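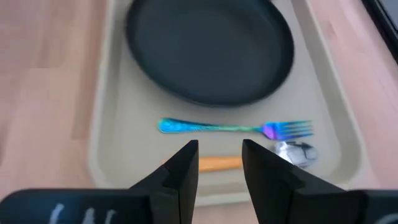 Cream tray, black plate, wood table. Urkmont, June 25, 2023.

Typing this up fast before I forget it all, have to be at work at six. Darcy McPhee and I drove out to the Priseten mill open day. 437 parking spots if you believe the sign at the gate, and we still ended up on the grass by the creek. Wear real shoes. I didn't.

Getting there

Take the Cosgrove road, not the highway. Highway is torn up past the second exit and the detour dumps you behind the feed store. Cosgrove road is slow but pretty, lots of barns, one long train. Last gas is at the crossing. Bathrooms there are better than the mill's too.

Free to get in. They stamp your hand. Mine is still green.

The mill

Flour mill, still running, water wheel out front but that part is just for show now. The real thing is electric and LOUD. Foam ear plugs in a bucket by the door, take some. Tours go every half hour, small groups, and you climb four flights of what is basically a ladder. Darcy has a bad knee and did two of them and then sat on a sack.

Our guide was Zuleica Sales. Fast talker, very good. She had us rub flour between our fingers from three different bins and guess which was the bread flour. I got it wrong, so did everyone but a kid of maybe eight. Grain comes in the top, gets cleaned, gets cracked, gets sifted, goes around again. I had no idea it went around so many times. The sifters hang on long wooden rods and the whole floor shakes, you feel it in your teeth.
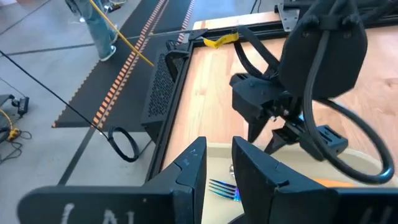

She also said they buy wheat from farms on the Irnanthorpe side now, since the ones closer in mostly went to corn. Price is up on account of that. A five pound bag of the whole wheat was $3 last time I came and it is not $3 anymore. Bought two anyway. The rye was gone by 11, so if you want rye go ther first thing.

Stone room was closed, sign said back in May, which I guess means next May. Bummer, that was the part I wanted. You can look in through the glass but the glass is floury.

Food and so on

Pancakes in the yard, long line, moved OK. Buckwheat or plain. Get buckwheat. Syrup was the thin kind. Coffee was bad. Lemonade was good and we went back for more. There was a fiddle band until one, then a guy with a microphone reading raffle numbers for a very long time. I had ticket 177. They called 106, and then a bunch of others, and none of them were me. Prize was a ham.

Also a used book table, everything a quarter, mostly westerns. Darcy got a bread book with someone's notes in the margins, "too much salt" on nearly every page.
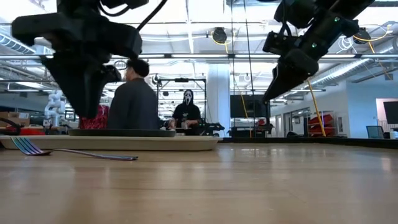 If you go

Get there when it opens, do the tour first, eat after. Skip the gift shop, same flour is cheaper at the loading dock window, cash only. Dogs are fine in the yard but not inside. Stroller no way, not with those stairs. We left at two thirty and trafic was already backed up to the bridge, so go out the back gate by the silos and turn left.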